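Ripening Fruit and Keeping Roots at Home

I learned most of this by wasting a good deal of food, so please don't feel bad if you've done the same. You don't need any special kit for it, just a couple of paper bags, a cool cupboard and the habit of having a look at things when you put the kettle on.

Step 1: Sort before you store

Empty your shopping out and split it into two groups: things that carry on ripening (mangoes, peaches, pears, avocados) and things that simply need to stay as they are (sweet potatoes, onions, squash). Keep the two well apart. Anything with a split or a soft, weepy patch goes in tonight's dinner. 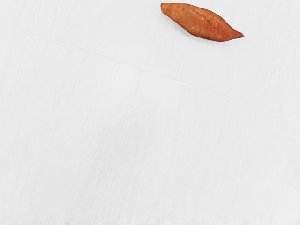
Don't wash your roots at this stage, however tempting it is. Brush off any loose soil with a dry cloth and leave the rest until you're ready to cook. They like somewhere dark and airy, and they don't like the fridge, where the middles go hard and the flavour turns a bit odd. I keep mine in an old Kundico crate under the stairs — a cardboard box with a few holes poked in it does just as well.

Step 2: Let the fruit come round slowly

Stand mangoes on the worktop, out of strong sun, and turn them over each morning. If you're in a hurry, fold them into a paper bag with a banana and check twice a day, as they can go from firm to squashy faster than you'd think.

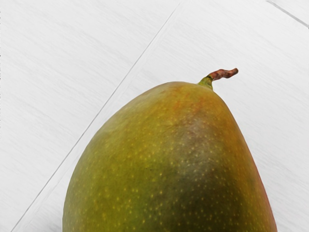
Step 3: Test by feel and by smell

Press very gently near the stem with your thumb. A ripe mango gives a little, much as a ripe avocado does, and smells sweet at that end. Colour is a poor guide, I'm afraid, and plenty of lovely ones stay green right up to the day you eat them.
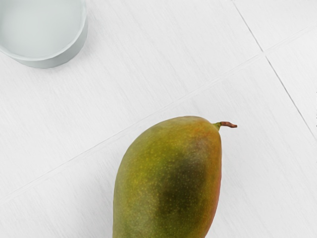
Mango with a reddish-orange blush on a mostly green skin.

If only one side has gone soft, slice that part off and taste the rest before giving up on it. Once a mango is properly ripe you can move it to the fridge, where it should last a few more days.

Step 4: Handle the soft ones kindly

Peaches bruise if you so much as look at them, so lay them in a single layer on a folded tea towel and lift them with your whole hand. For smoothies or crumble, cut up any extras, freeze them flat on a tray, then tip them into bags of 300 g. 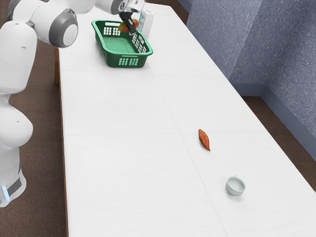
Small round fruit in mottled red, orange and yellow, at the far end of the table.

Label the bags with the month, and use the oldest first.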